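Updated Mar 29, 2021

# Comparing finger pads on the hand-held grippers: your questions

Thank you so much for all the mail since we put up our first notes – we read every bit of it. The same handful of questions keeps coming back, so we've tried to gather them in one spot. If yours isn't in here, write to Nimal Sultana and she'll get to it.

### Which pads did you compare?

Two sets. The Nukix pads are the ones we've had since November, and the Alarcón pads are the newer ones, a little softer when you press a thumbnail into them. Both fit the same two-finger gripper with the same screws, so swapping them is a matter of a few minutes and a good small screwdriver (please don't use the one from the kitchen drawer, we've all done it and we've all regretted it).

### Why snack bags, of all things?

They're cheap, they're easy to replace, and they're surprisingly hard to hold well! A bag full of air gives under the pads and then pushes back, and the crimped ends like to twist away from you just when you think you've got them. We started out with wooden blocks at our Ledunside bench, and every pad we tried looked wonderful on blocks, so we learned very little.
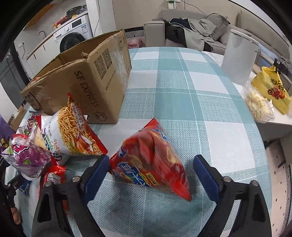 We also like that no two bags crumple the same way. You can set out the same kind of snack again and again and still get a new grasp each time, and over 600 grasps per pad set that variety really adds up.

### How do you score a grasp?

Pretty simply. Close, lift, hold, set down. If the bag slips or drops before you set it down, it's a miss, and if it tears it's a miss with a note. Baltasar Olivares keeps the sheet and he's strict about it, bless him.

### So which pad is better?

It depends on what you pick up. On thin, slippery bags the Alarcón set came out ahead, with 30 misses against 61 for the Nukix. On small hard wrappers we couldn't tell them apart, and the Nukix pads wipe clean more easily – worth something if you work around crumbs all day.

### Where on the bag should I grip?

Near the middle, if you can manage it. Corners are tempting because they stick up, but the weight swings below them. 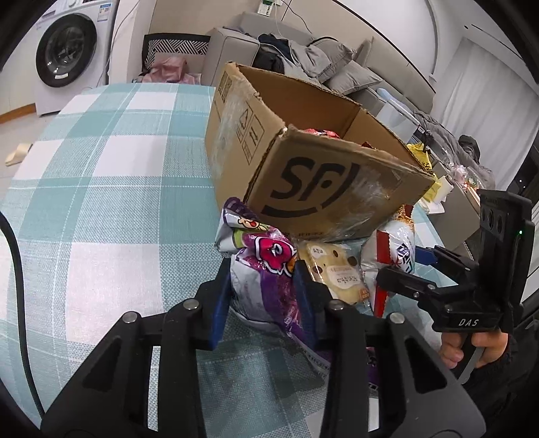

*Blue pads closed on a purple chip bag, with a second gripper held up at right.*

### Can I borrow a set?

Yes, gladly! We have one loaner set of each at Grerndale. Just bring back all the screws.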